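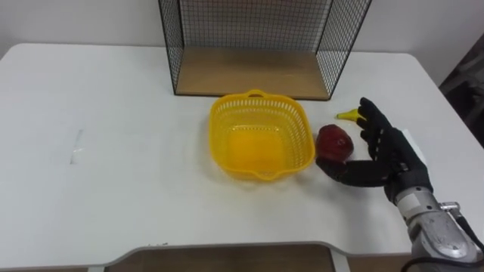 桌面置物架 网架+黄筐 第二轮摆放

Sovo > 工作间笔记 > 收纳 > Didine 桌面

5月,下午。接上一篇,赶着写,回头再补。

网架放桌子靠后,后面就是墙,开口朝人。上回贴死墙放,擦桌子的时候后面网片老蹭墙,挪了一下好多了。架底那块浅棕色木板先空着,什么都不摆,等筐的位置定了再说。

黄筐:搁架子前面,中间偏右。苹果和小香蕉(玩具那个)放筐右边。苹果离筐沿太近了,几乎贴上,下次往外挪一点,不然一碰筐就跟着滚。香蕉不滚,不管它。

左半边留出来。桌上那道白条还在,细细一条,是胶带还是蹭的印子没看清,先别拿铲刀刮,怕伤桌面。桌子前沿中间凹进去一块,东西别往那儿摆,上周掉过一回笔。

木板尺寸重量,补记:
- 木板宽 42 厘米,网片内侧比它宽一丁点,会左右晃
- 板重还没称,秤被借走了
- 承重:书一本一本往上加,加到 4000 克,网片没见弯,板中间手摸着有点往下。搁了一中午,取下来又平了
- 网片接头用的 Button 扣,左后角那个松,按回去过,还是松

Teixeira 那边报的新网架 141 一个,Tincuța 嫌贵。我觉得先换扣子就行,架子本身没毛病。她说那木板也一起换白的,跟桌子配。我不同意,浅棕的看得清上面有没有落东西,白的掉个小螺丝都找不着。没吵完,吃饭去了。

筐的问题。侧面全是小孔,透气是透气,笔尖、扎带头都往孔里钻,倒筐的时候卡住。所以筐里只放整块的、大一点的:水果、擦布。细碎的另找带盖盒子。筐后沿有个提手口,拿的时候抠那里,不要掐侧面,掐侧面筐会变形。颜色黄的好认,隔着屋子都看得见,这点大家都满意。

几种摆法试下来记一下:
甲,筐放架子里面。底板刚好托住,但是要伸进去够,手背刮网边。不好。
乙,筐放架子正前方。顺手,可是架子底层就被挡了,等于白放。
丙,筐偏右,底层露出一多半。目前用这个。
丁,筐放左边。Luminița 是左手,她喜欢,其他人都拧着身子拿。

先定丙,下星期在看。

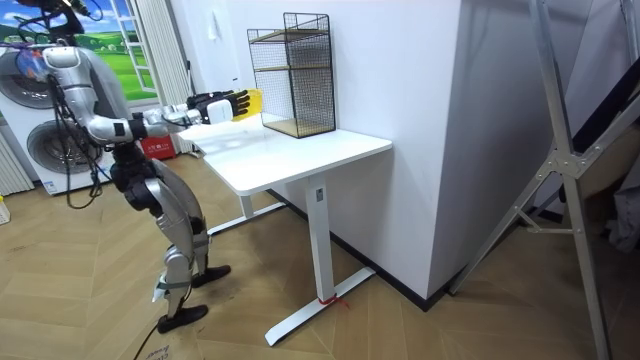
本页最后修改:5月,下午 4:10(修改人:Luminița Dinu)

接着写。黄色长方块那件,海绵样子的,拿到网架跟前来了。要定的是它以后归哪儿。我的意见:归架子底层,木板上,靠外放,不塞到最里头。理由就一个,靠外一伸手就到。湿的不许直接上木板!之前旧板就是这么泡出一圈印子的。垫个小碟子,碟子还没买。

桌腿:白色立柱,长脚往外伸得挺远,走路绊脚。脚根那里系着一小段红的,算个记号,别拆。我来回走 2 趟就踢到 2 次,有红的还是踢,看来得系高一点,或者干脆换亮一点的。

地上靠外边有块压扁的纸板,上头有字,很淡。谁的?不要的话我周末前拿去回收。要的话写个名字立到墙边去。地上细黑线也注意脚下。

桌子高度没动。升上去架子顶太高,矮个子够不着上层,降下来腿又顶。Tincuța 说把将近整层的东西都往下移一格就不用升降了,有道理,可底层就那么大。先不动。

待办
- 换左后角的 Button 扣,顺便多要几个备用
- 量网片内宽,写到架子背面(上次量完没记,白量)
- 买小碟子
- 白条拿湿布擦一下试试,擦得掉就是印子
- 木板四角磨一磨,手感有点毛
- 回 Teixeira,说暂时不要,语气客气点
- 苹果放久了记得换,别又忘到发软

摆法丙画张草图贴墙上,省的每次问我。图因该晚上能画完。

分享 2 · 评论 4

Tincuța Filip:木板换白的我保留意见。141 是单个价,问过了,多拿也不便宜。

Luminița Dinu:知道了。扣子先换,架子月底再说。另外筐别再给我挪回右边了……算了,丙就丙。

Tincuța Filip:纸板是我的,垫东西用,别扔。已经写名字了,还没立起来。

Luminița Dinu:那请立起来。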